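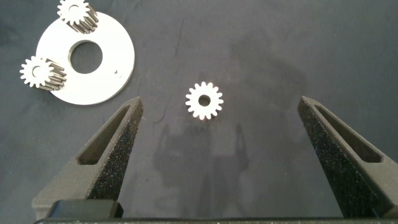 *Page last changed: 4th May*

## 4. Recording a demo with the Sistinard eight-track

Read section 3 first if the recorder has not been used before. You need a formatted card, one instrument cable and closed-back headphones.

1. Turn the MASTER knob all the way down, then switch the recorder on.
2. Press NEW SONG. The display shows a song number and the time left on the card.
3. Plug the instrument into INPUT A. For guitar or bass, set the switch next to it to HI-Z. For keyboards, use LINE.
4. Press ARM on track 1. The button blinks red.
5. Play the loudest part of the song and raise GAIN A until the meter peaks one step below CLIP.
6. Set the click to the tempo you want. The factory setting is 80 beats per minute.
7. Press REC and PLAY together. You get a two-bar count-in.
8. Press STOP at the end of the take. Wait until SAVING goes off.

**Note:** The click goes to the headphones only. To print it to a track, see Bounce Options in section 6.

**Caution:** Do not remove the card or unplug the adapter while SAVING is lit. The song can be lost.

### Adding vocals

1. Connect the microphone to INPUT B. Turn on PHANTOM only for condenser mics.
2. Arm an empty track and disarm track 1.
3. Lower GAIN B before you put the headphones on.
4. Record as above.

Error 353 means the card is too slow. Error 819 means the song has reached its limit of 800 takes; delete unused takes or start a new song.

Vocal steps revised by Yupin Tanasarn. Corrections to Eliseo Tlapale.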